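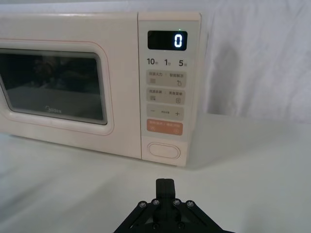
4. Recording programmes

4.1 Before you start

The Joketti recorder has two tuners, so it can record two channels at once while you watch something already stored on the disc. The disc holds 300 hours in standard definition. High definition takes a good deal more room, and the storage bar on the Library page shows how much is left.

Complete the channel scan in section 3 before you set any recordings. If you move house or change your aerial, run the scan again. Recordings set before a new scan stay in the list, but any that point to a channel number no longer in use are marked with a grey cross and will not start.

4.2 Recording from the programme guide

1. Press GUIDE on the remote control.
2. Use the arrow keys to move to the programme you want. Hold the right arrow to jump forward a day.
3. Press REC once. A red dot appears next to the title.
4. Press BACK to return to the picture.

To cancel, highlight the title again and press REC until the dot goes out.

Note: The guide is filled in from the broadcast signal. After the recorder has been unplugged it can take several minutes before all the channels show their listings. Leave it switched on during this time.

4.3 Recording a series or a documentary in parts

Long documentaries are often shown in parts over a run of nights, and each part may be listed under a slightly different title. A two-part film can appear once under its own name and once under the name of the strand it belongs to. Series Link follows the programme code and ignores the title, so use it wherever it is offered.

1. Find any part of the series in the guide.
2. Press REC twice. A red dot with a chain symbol appears.
3. Choose New Only or All Showings.
4. Press OK.

New Only skips repeats. All Showings records every broadcast, including late-night repeats and signed versions, and will fill the disc quickly if the series is a popular one.

If the chain symbol does not appear after the second press, the channel has not sent a code for that programme. Set each part by hand as described in 4.5.

Caution: Series Link can lose track when a series moves to another channel between its first and second parts. Check the Scheduled page after the first part has recorded.

4.4 Start and end padding

Live concerts, award shows and sport tend to overrun. Padding adds extra time to the beginning and end of each recording.

1. Press MENU and choose Recording, then Padding.
2. Set Start and End separately with the up and down arrows.
3. Press OK to save.

Padding uses a tuner for the whole of the extra time. When two recordings follow each other on different channels and a third is already running, the recorder shortens the padding. It will not drop a programme to make room for it. The shortened recording is marked with a small clock in the Library. 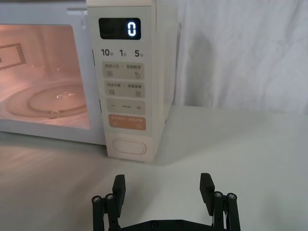

Microwave with the inside lit and the display at 0.

4.5 Setting a recording by hand

Use this method for channels that carry no guide, or when you want only part of an evening's schedule.

1. Press MENU and choose Recording, then Manual.
2. Enter the channel number.
3. Enter the date, start time and end time. The clock is in 24-hour form, so a film at half past nine in the evening is entered as 21:30.
4. Choose Once, Daily or Weekly.
5. Type a name if you wish. If you leave this blank the recording is stored under the channel name and time.
6. Press OK.

Recordings that run past midnight should be entered with the date on which they start. The recorder works out the end date for itself.

4.6 Searching by person or year

The search page looks through the guide and your Library together. You can search for a director, performer, presenter or year, provided the channel has included these in its listing.

1. Press SEARCH.
2. Type the first few letters of the name. Accents can be left out: typing Liepina will find Laimutė Liepiņa, and Zydrunas will find Žydrūnas Kuusk.
3. Move to the result you want and press OK.
4. Press REC to record it, or PLAY if it is already in the Library.

To narrow the list, press the yellow key and enter a year. Entering 1989 shows only programmes listed as made in that year. It leaves out later documentaries about the same period, because these are listed under their own year of production. Restored films may be listed under either date, so try both if a title seems to be missing.

Note: Some music channels list the performer under Title and leave Cast blank. If a search by name brings up nothing, set the search type to All Fields with the blue key.

4.7 When recordings clash

If you ask for more recordings than the tuners can handle, a Clash message opens with the affected programmes in a list.

1. Highlight the programme you are willing to move.
2. Choose Find Another Showing. If there is a repeat within the guide period, it is offered with its channel and time.
3. Press OK to accept, or BACK to choose a different programme to move.
4. If no repeat is found, choose Cancel This Recording or Keep and Shorten.

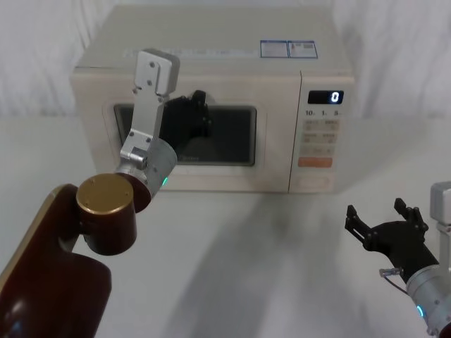

Keep and Shorten records the programme up to the point where the next one starts. It works best for magazine shows and concert highlights. For a feature film it is usually better to cancel and wait for a repeat.

4.8 Protecting and deleting

When the disc is nearly full the recorder deletes the oldest watched recordings first. Recordings you have not finished watching are left alone until nothing else can be removed.

To protect a recording:

1. Highlight it in the Library.
2. Press the green key. A padlock appears.

To delete a recording, highlight it and press the red key, then OK. Deleted recordings are kept in the Recently Deleted folder until the space is needed and can be brought back from there.

Caution: Do not unplug the recorder while the red light on the front panel is lit. Doing so will lose the recording in progress and may damage others stored near it on the disc.

4.9 Using the Lotusar app

Recordings can also be set from a phone with the Lotusar app once the phone and recorder have been paired (see section 6). The app shows the same guide as the recorder. Changes made in the app appear on the Scheduled page the next time the recorder checks for them. If the recorder is in Deep Standby it will not check until it next wakes, so set anything due to start that evening with the remote control.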